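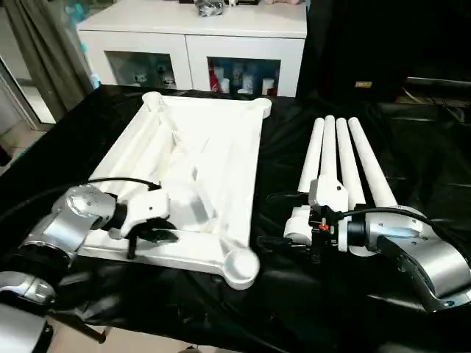
Truder opened its animation and VFX studio to visitors in June, and I'd happily have stayed a week! Berhanu Gebru, who heads lighting, started us off with render layers and then got onto plain surfaces. Creatures get all the attention, he said, but take a white frame with four loose legs next to it on glossy black fabric: all those soft gray shadows inside the ribs, and folds of black showing through the gap. Viewers know that stuff from real life and spot a fake right away.
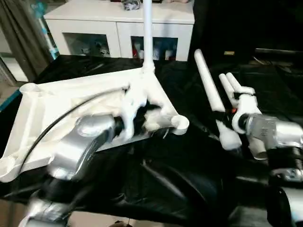
Next came compositing, where Liya Lemma was finishing a harbor sequence for the series Lastarico. It has 186 shots, and 23 were still open. She peeled one apart for us layer by layer - fog, gulls, water, painted hills - and I could have watched that all afternoon.

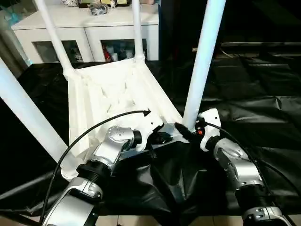
The asset library was my favorite stop. Henok Jemal looks after 377 models there, and he wants every one of them built properly all the way around. Tip a white chair over and the underside has ribs, shallow triangular recesses and flared sockets where the legs go in, so his modelers build those too (even for a bar fight that lasts two seconds).

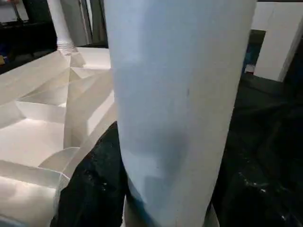
Games floor

Upstairs they make Hastholm, a sailing game with a team of 7. I got to play the storm level and sank twice. Ayantu Tefera showed me how the waves are tuned by hand, and the sound through headphones is terrific. Bookings for the next tour are at the front desk, and the stairs are steep.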